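Gisham 108 Clip-On Driving Lights (pair)

Sold as a pair with bracket, loom and switch. In stock.

I've been building these in my shed since I got lost on a night regularity run with one working headlamp and a co-driver who had the roadbook upside down. We finished dead last. The car was my old Tarawneh coupe, which has the sort of factory lights that let you see the hood badge and not much past it, and by the next November I had a pair of my own on the front bumper. People at the start line kept asking where I'd bought them, so now I make them in batches of 20 and sell them from this page.

What they are

A pair of round auxiliary lamps, made to look right on a classic rally car. The bowl is spun steel, the lens is real fluted glass, and the rim comes in chrome or black. You pick one driving beam and one fog beam, or two of the same. I run one of each on my own car, with the fog on the curb side so it picks out the edge of the road.

They clip on and off. I know plenty of owners who would love four lamps up front for the weekend and a clean nose for the Sunday-best stuff (I'm one of them!), and the bar comes away with two thumb screws and a plug. I can do it in the time it takes the kettle to boil, though the first fitting will eat most of an afternoon.

Will they fit my car?

The standard bar suits most bumpers with over-riders. If yours has none, ask me for the Fleraden bracket, which picks up on the tow-eye bolts and sits a little lower. I've fitted that one to three different coupes and a very tired wagon, and the wagon was the easiest of the lot. Cars with a positive ground need the other loom, so please tell me when you order. I'll check with you anyway, but it saves an email.

If you have the original dynamo, go easy. Both lamps plus heater plus wipers is a lot to ask of it at idle, and you'll see the needle drop. Anas Abou Jaoude runs a pair on a dynamo car and switches them off through the villages, and he's had two full seasons out of the same battery.

What's in the box

Two lamps, rims fitted
Clip-on bar and thumb screws
Wiring loom with relay and inline fuse
Dash switch with a dim green telltale
Two cloth covers
Fitting sheet (my drawings, sorry about the handwriting)

Bulbs are included. They're a common type that any decent parts counter will have, and I'd keep a spare in the door pocket.

How they've held up

My own pair has done 647 miles of proper event roads, plus a lot of commuting I never wrote down. One lens got a chip from a gravel stage and I've left it in. Frans Prins borrowed an early set for a mountain run and brought them back with a page of notes, most of them about vibration. He was right! The stay at the back of each bowl is thicker now, and there's a rubber washer under it. If you have one of the first batch, write to me and I'll send the newer stays for the cost of postage.

Fitting, the short version

1. Loosen the over-rider bolts but leave them in. Slide the bar plates behind and nip everything up by hand.

2. Run the loom along the inner fender, well clear of the exhaust manifold, and bring the switch wire through the same grommet as the speedo cable.

3. Put the relay somewhere dry. Mine is on the firewall, up by the wiper motor.

4. Plug in, try the switch, then park facing a flat wall at dusk and aim the beams. Mark the wall with tape so you can come back to it — you'll want to after the first bumpy road.

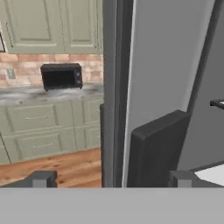 5. Tighten the over-rider bolts fully, check the aim again, and fit the covers for daytime driving.

Ordering and shipping

Email me your car, year, rim color and which beams you want. A pair leaves here within 6 working days if I have your rims on the shelf. Chrome sometimes takes longer, as the plating is done by Stoltano and I have to wait for my turn. Returns are fine as long as the loom hasn't been cut.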